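Workshop notebook, training cabinet no. 2
20th December

In on a Saturday, which tells you how the week went. Randi Hedlund wants the cabinet documented before the break so that whoever opens it in the new year can work from paper and leave my phone number alone. I support this goal warmly.

Spent the first hour on the drawing set. The Lurkden drawings are revision 3, the parts list is revision 2, and they disagree about the order of the middle rail. Zihan Yin says go by the cabinet. Fine. The cabinet has never once been reissued by email.

Also settled the matter of the phase marks. The drawing calls them L1, L2, L3. The stickers over the main breaker say A, B, C, in yellow, green and red. I have penciled A, B, C on every sheet and feel like a monk.

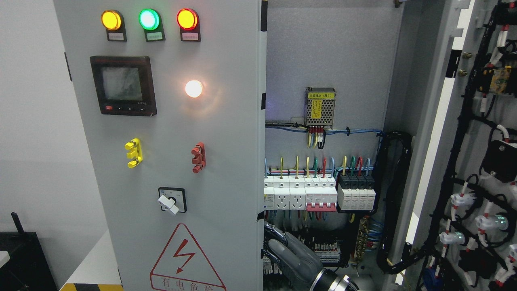
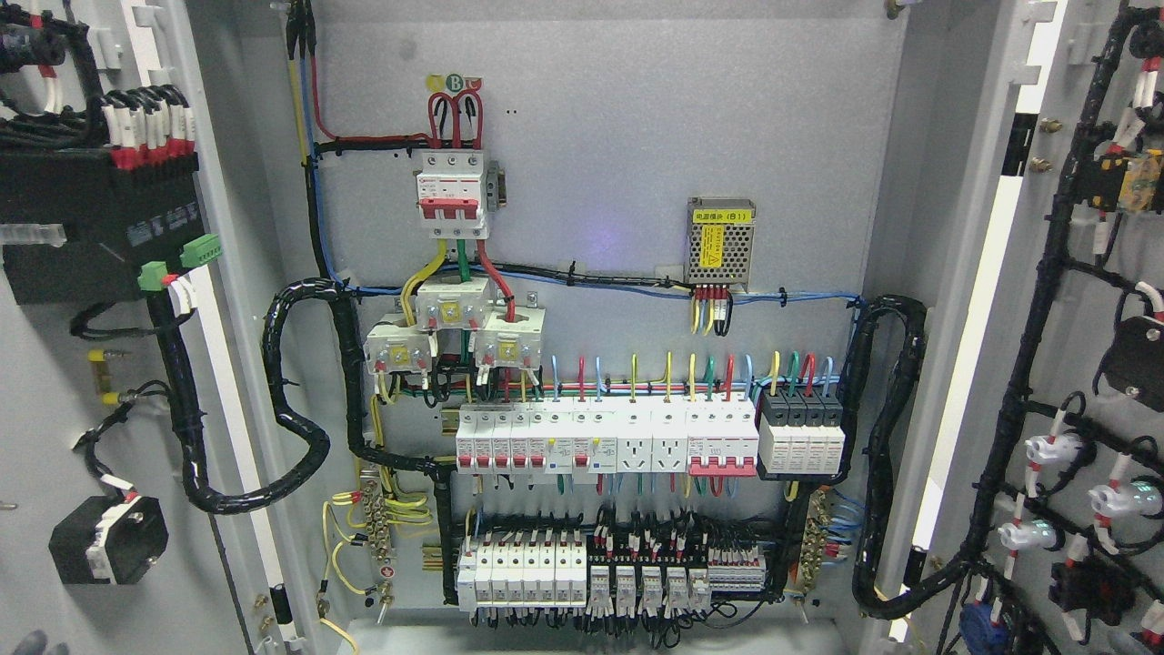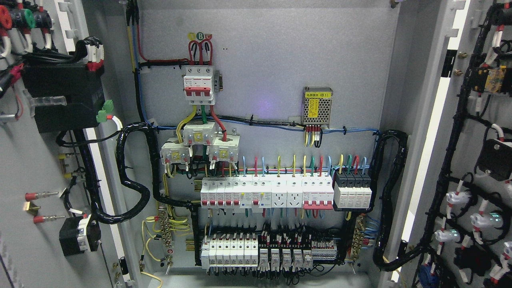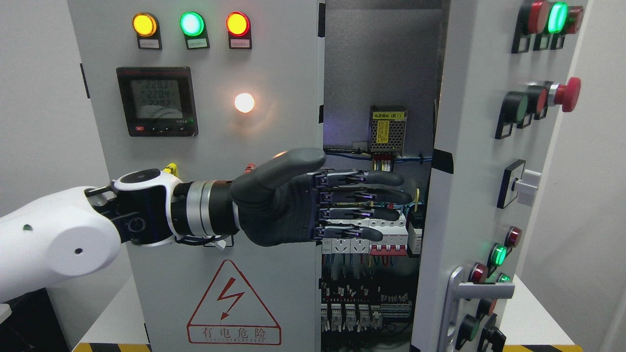

Things to change on the drawings, in the order they annoyed me:

Power supply tag. The label ends in (B1). The parts list has it as PS1, the terminal plan has it as G1. Make it B1 everywhere and let the past go.

Current transformers. Drawn in a straight line, mounted with the middle one higher. Electrically who cares, but somebody will measure off the drawing and drill a hole, and that somebody has historically been me.

Blue and black harness. Shown on the drawing as a thin dotted line marked "wiring." Needs a proper cable list. Zihan has offered to do it, in writing, and I have kept the writing.

Socket outlets on the middle rail: missing from the parts list altogether. Ask Trurenberg for the part number. They will ask for our order number, which is 1,492, and then they will ask for it again.

Door: the lamp label text on the drawing is still placeholder. Copy it off the plates with a flashlight and reading glasses. Selector switch has no position table either.

Shen has the good label printer. Shen has had the good label printer for 20 days. Ours prints everything slightly uphill.

Left for Monday: lower rail, door wiring, and scanning my pencil marks before they smudge. Randi gets the marked-up set in her tray tonight. Key back on the hook.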